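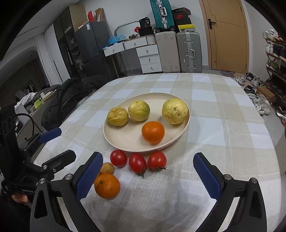 Fruit on a Plate: Teaching a Two-Handed Task with Hand-Held Grippers
Soledad Yáñez and Innes Mowat
Advisor: Ülle Lill
November 14, 2018

When we first met with our advisor to talk about a project, we had all sorts of grand plans (folding shirts, packing a lunch, and for one hopeful afternoon, making tea). What we ended up with is a good deal humbler, and we have grown very fond of it. We wanted to find out how well a person can show a task to a robot without the robot being in the room at all, using a pair of grippers that you simply hold in your hands and work yourself. The task we picked was putting fruit on a plate and taking it off again.

The grippers are black, with two jaws each and a ribbed blue pad on the inside of each jaw. You hold one in each hand and do the job more or less as you would with your own fingers, only slower, and at first with a lot more muttering. Each gripper carries its own camera, and the program we wrote to gather everything up, which we called Inga, lines up the two videos and keeps track of how far open the jaws are.

We chose the fruit with some care. Cherry tomatoes are small and smooth and love to roll. Longans have a thin, rough shell that the pads can hold on to nicely, but they are little, so you have to aim. Mandarins are easy, and we were always glad to get to them! Passion fruit turned out to be our favorite, as the skin wrinkles with age and no two of them want to be held in the same way. A smooth one can be picked up from nearly any side, while a badly wrinkled one has folds that catch the pad and turn the fruit as you close.

All of it was done on a table with a checked cloth, in an ordinary room with plenty of other things in it. Hortensia Usuga, who kindly read our first draft, asked whether we should have hung a plain sheet behind the table. We thought about it and decided against it. A robot that is going to help somebody at home will have shoes and coats and suitcases in its view, and we wanted our recordings to have them too.

The routine for each demonstration was simple. One of us said which way the fruit was going, to the plate or from the plate, and the other picked up both grippers and did it. We tried to use each hand for whatever lay nearest, and to keep the idle gripper off to the side where it wouldn't cover the fruit. That last part was the hardest habit to learn. In our early recordings the second gripper wanders through the first one's view again and again, and Innes (who is left-handed) was forever reaching across.
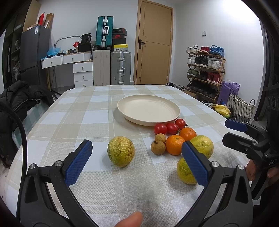

Does it matter how fast the person moves when showing the task?

It matters quite a bit, mostly at the moment of gripping. We could travel across the table fairly briskly, but if we closed the jaws in a hurry the learned motion came out hurried too, and tomatoes went rolling. A short, steady pause before each grip gave us the best demonstrations.

In all we recorded 800 demonstrations and kept 717. The ones we threw out had a dropped fruit that ended up on the floor, or a stretch where the two videos would not line up, or a phone call in the middle. Of those we kept, 80 were put aside for checking and never used for training. The training itself was done on the department's machine, where Vondráček, Vendula to everyone in the lab, showed us great patience when we filled up the disk in February.

If we were to start over, we would practice for a full day before saving anything, and we would agree beforehand on where the plate goes. We let it drift around the table, thinking variety was good, and most likely it was, but we did not write down where it stood, so now we can't say how much it helped. We would also like to try a bowl. Its higher sides would mean coming down from above, and our wrists were already complaining by the end of a long session with the plate.

Contact: Soledad Yáñez or Innes Mowat, student projects office | © 2018 the authors | Back to top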